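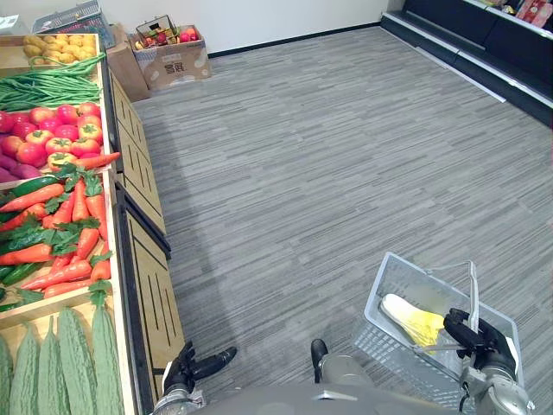

4. Basket Carry Setup (Triltalen two-arm build)

Last updated: December

Complete section 2 (arm mounting) before starting. The steps apply to a practice aisle built in a home or shared workshop.

4.1 Place the robot facing along the aisle, with the produce stand on its left. Lock the base.

4.2 Hang the basket from the right hand by its raised metal handle. Close the fingers fully around the handle.

4.3 Load one item only. A leafy vegetable such as a napa cabbage is suitable. Lay it flat on the basket floor.

4.4 Raise the right arm until the basket clears the carpet. A slight tilt is acceptable. If the basket swings, lower it and repeat step 4.2.

4.5 Keep the left hand open, beside the base of the stand and clear of the front panels.

4.6 In the Hellness control panel, open Arms > Carry and enter profile 1513. Save.

4.7 Hold the position for 5 minutes. Check the right wrist for sag, then lower the basket to the floor.

NOTE: Produce that sticks out over a bin rim, such as a carrot, can catch the left hand. Push it back before enabling motion.

CAUTION: Do not reach into the basket while the arms are powered. Press the stop switch first.

Guide maintained by Nektarios Lazaridis, Cesholm Workshop. Contact | Copyright Cesholm Workshop | Back to top

This site uses cookies to remember your settings. Accept | Decline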